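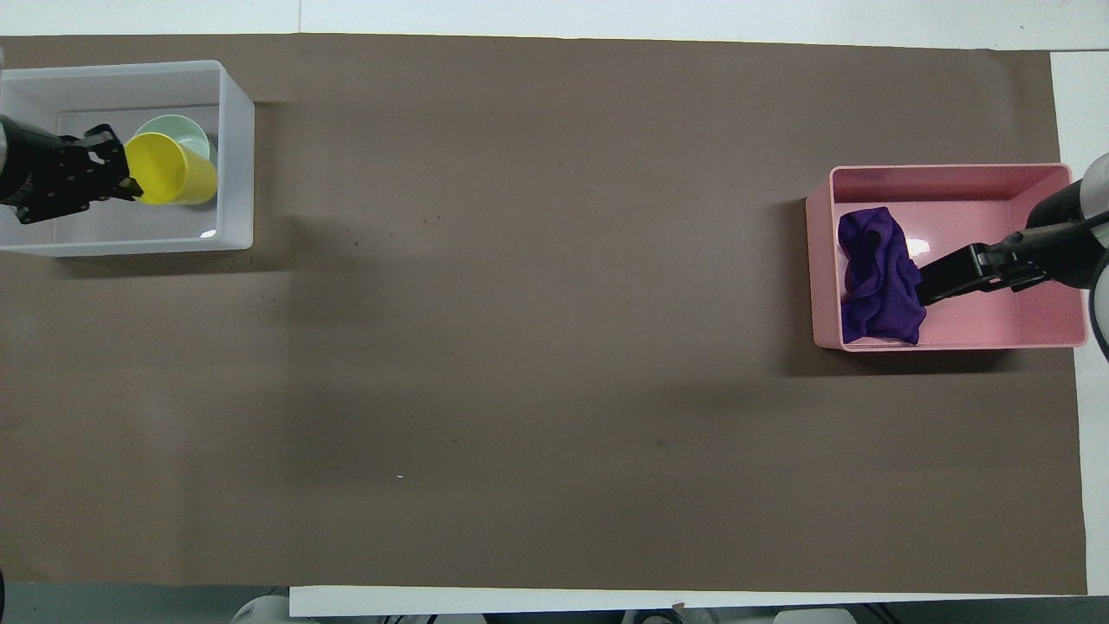

Cuaderno › Manipulación bimanual › Septiembre

Lectura: 3 min

Entrada de la mañana, 9:40

Sigo con el planificador de dos brazos. Lo que quiero cerrar hoy es el bloqueo entre brazos cuando los dos tienen trabajo a la vez, cada uno en su bandeja: vasos en la blanca, trapo en la rosa. La tarea está elegida para que las zonas de trabajo no se toquen. Si aun así el planificador serializa los movimientos, el problema es nuestro y no de la geometría.

Estado al empezar: rama de Drongate con el muestreador nuevo, controlador de impedancia sin cambios, percepción con los pesos de Undport. La configuración es la misma que usó Cultside para sus pruebas, salvo el margen de colisión entre muñecas, que ellos tenían muy abierto.

Bloqueo entre brazos

Reproducido a la primera. El brazo derecho pide el agarre del trapo, el izquierdo pide el del vaso amarillo, y el segundo que llega se queda esperando el cerrojo del espacio compartido. El cerrojo se toma sobre la mesa entera. Viene de cuando solo teníamos una bandeja en el centro y entonces tenía sentido.

He partido el volumen en celdas y ahora cada plan reserva solo las que barre la trayectoria, más el margen. El papel marrón que queda entre las dos bandejas es zona común y sigue pidiendo cerrojo exclusivo. Con esto los dos agarres se lanzan en paralelo y ninguno espera al otro. Falta comprobar qué pasa si un brazo replanifica a mitad de camino y pide celdas que el otro ya tiene. Ahora mismo devuelve error y aborta; debería frenar, mantener posición y volver a pedir.

Percepción

El vaso amarillo tumbado dentro de la bandeja sigue dando guerra. La estimación de pose salta entre dos soluciones con la boca girada casi 180 grados, según tape más o menos la pinza. De pie no ocurre. El verde menta, al fondo de la bandeja, sale estable aunque el amarillo quede delante, porque el borde se ve bien desde arriba.

He mirado el registro de la ejecución 3102, que es donde se ve más claro. El salto empieza cuando la mordaza entra en la máscara del vaso y la segmentación se come parte de la pared. Dos cosas por probar:

– Congelar la pose en el pre-agarre y no actualizarla hasta que la pinza reporte contacto.
– Restar la silueta de la pinza con la cinemática antes de pasar la máscara al estimador.

La primera es una línea. La segunda es lo correcto, pero depende de la calibración de la cámara de cabeza, que habría que repetir.

Las paredes translúcidas de la bandeja blanca meten además agujeros en la profundidad. De momento uso el modelo de la bandeja como obstáculo fijo y descarto la nube de puntos de las paredes. Con la rosa no hace falta.

En la mesa hay otra molestia menor: las manchas del papel. El detector de objetos pequeños marca de vez en cuando el grupo de puntos oscuros como candidato. Subido el umbral de altura a 12 mm sobre el plano y ya no aparece. Apuntar que con eso perdemos cualquier cosa muy plana.

Trapo

Para el trapo no hay pose, solo un punto de agarre y una dirección de aproximación. El punto lo saca la red a partir de los pliegues y tiende a elegir el borde más cercano al brazo, lo que con el trapo arrimado al extremo izquierdo de la bandeja obliga a la pinza a entrar muy tendida sobre el fondo. El comprobador de colisiones rechaza muchas de esas entradas por el antebrazo contra la pared derecha de la bandeja. He añadido un coste por altura libre sobre la pared y ahora elige entradas algo más inclinadas. No he tocado la fuerza de cierre.

El criterio de éxito del agarre en tela sigue siendo malo. Miramos apertura final de la pinza, y un pliegue fino da una lectura parecida a cerrar en vacío. Kokkonen usa la corriente del motor durante el cierre; tengo su script bajado pero sin adaptar a nuestro formato de registro.

Herramientas

El visor de trayectorias se cuelga si se cargan dos planes con marcas de tiempo solapadas, que es justo lo que generamos ahora. Apaño: exportar cada brazo por separado y abrir 2 ventanas. Abierta incidencia en el repositorio.

Pendiente

– Replanificación con celdas ocupadas: frenar y reintentar, máximo 3 veces antes de abortar.
– Congelar pose en pre-agarre, detrás de una opción.
– Repetir calibración de la cámara de cabeza.
– Adaptar el script de corriente.
– Pasar los cambios del cerrojo a la rama de Cultside cuando estén las pruebas.

3 comentarios · 0 veces compartido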